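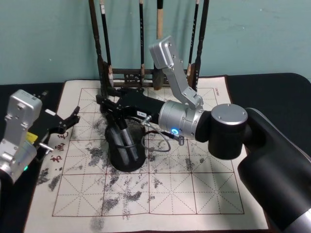
The operators at Studon get 11 minutes per attempt and a stool with one short leg. Their job is to steer two arms through calligraphy chores until a model can copy them.

“We asked for 770 good examples by January,” the project lead said. “We have 72, and I'm being generous with ‘good.’”

Failed tries are kept too, labeled and filed. “The model learns whatever you show it,” she said. “If I hesitate over the pot, it hesitates over the pot. It picked up my bad habits in an afternoon. My kids took years.”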